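# Wrist camera on the Drelari arm: fisheye or narrow lens?

**zusitz_bench** wrote:

Build log, continued from March. The arm is bolted down in the shared workshop, the gripper closes square, and I have moved on to the wrist camera.

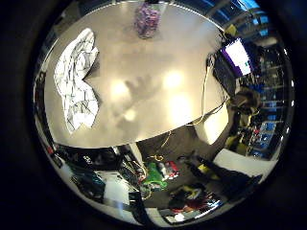
Current state:

- Fisheye lens on the small board camera, fixed to the last link with a printed bracket
- Second bracket revision, 22 g
- Exposure on auto, white balance locked
- Test job: pick up a cloth from the grey table and put it down folded

The arm reaches the cloth in most runs. The trouble is the table. The overhead lights leave three bright spots in the middle of it, and the segmentation treats each one as an object. Out of 20 attempts yesterday, the gripper went for a glare spot in six. Before I spend more money I'd like opinions on lens against lighting.

---

**atanley** wrote:

Lens. You are paying for a wide view and then using a small part of it. There's a monitor, a keyboard, shelving with blue bins and a person in there, and none of that helps you fold a cloth. A 90 degree lens would put far more pixels on the table.

---

**thái_19** wrote:

Disagree with the above. With a narrow lens on the wrist you lose the cloth as soon as the gripper comes in close and tilts. I went that way on my own arm and went back after a fortnight. Keep the fisheye and crop in software.

The glare is a separate fault. A narrower lens would still see it. Try a matt cover on the table first.

---

**zusitz_bench** wrote:

Cropping is already in place, with a fixed mask for the black border. I haven't undistorted the image. The table edge comes out as a big curve and I have been working in raw pixels.

---

**thái_19** wrote:

That needs fixing before anything else. If you calibrated with the ordinary pinhole model, the error grows quickly away from the centre, and your cloth is well over to the left. Use a proper fisheye model. Take plenty of board views out near the rim. Most people take them all in the middle and then wonder about the result.

---

**oddments** wrote:

Two things nobody has raised.

1. Auto exposure. Lit monitor on the right, glare in the middle, and a soft grey shadow between the spots. As the arm moves, the average brightness changes and your thresholds move with it. Lock it.
2. That thin pale cable runs across the right of the table and over the edge. If the arm sweeps that way it will catch it sooner or later. Clip it down, and tidy the yellow ones on the floor while you are there.

---

**atanley** wrote:

Agreed on exposure. I still say the lens is wrong. Cropping a fisheye leaves you with a low resolution picture, and the cloth has thin dark lines on it which would make decent features if they were sharp.

---

**zusitz_bench** wrote:

Exposure locked this evening, cable clipped to the back of the desk. Same cloth, same start position, another 20 attempts: two went for the glare, down from six. Calibration is next, then a matt cover. I'll leave the lens alone until both are done, so that I only change one thing at a time.

@atanley, if you have the part number for the 90 degree lens, please post it anyway. The bracket takes the same thread.

---

**atanley** wrote:

Will look it out. Check the back focus before you tighten the ring, mine needed a spacer.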